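Jul 17, 2018
Notebook entry, Dellalent workshop, surface finishes
Entered by Folke Rustad

1. Coating trial, Plidivetti white

The second coat was applied to panel 2 this morning and left to level. Sanding between coats was done with 360 grit, by hand, along the long side only. Batch 2559 is thicker than the previous delivery and was thinned according to the supplier's sheet. Tetteh Aryee has asked that the lid of each can be marked with the opening date.

Gloss is to be read at the same points as in December. The earlier readings are in the Jivcombe folder.

A white tabletop with a toy bread roll lying on it at an angle.

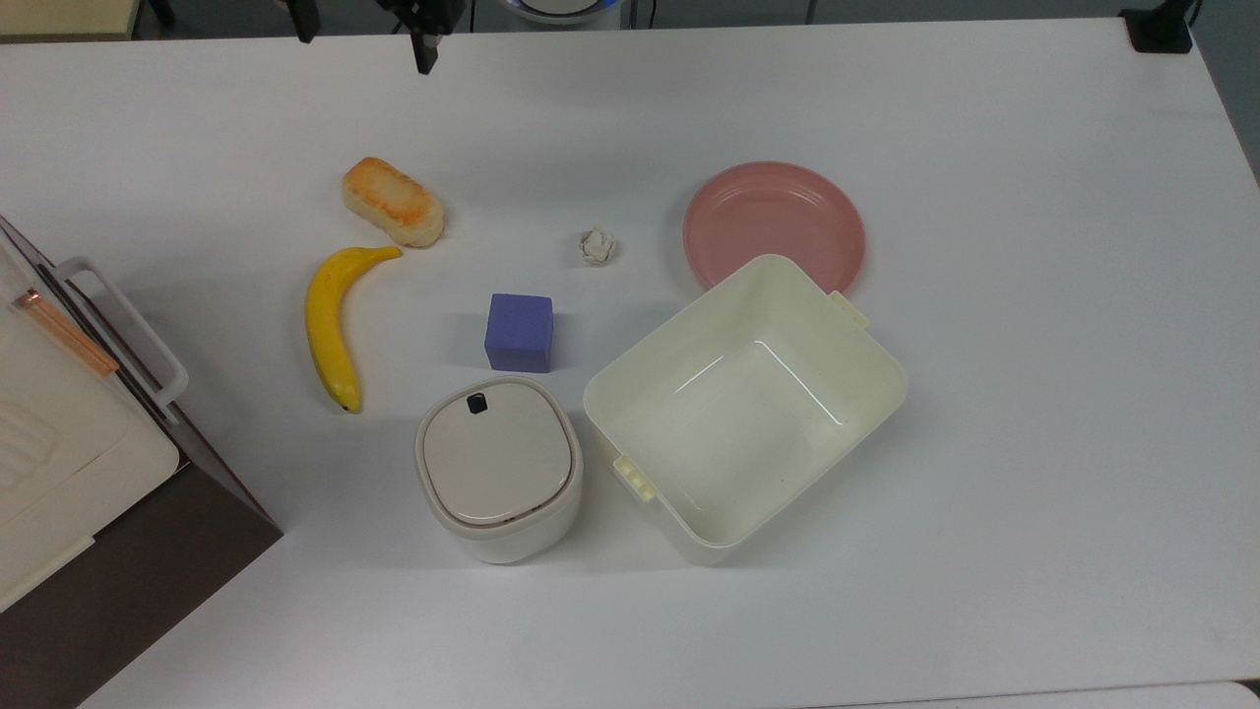

2. Stain test

Coffee, mustard and lamp oil are to be applied under watch glasses on panel 2 once the coat has cured. Wipe with a damp cloth, no solvent. The Alipour cleaner is excluded until its data sheet arrives.

Open: order 100 sanding sheets.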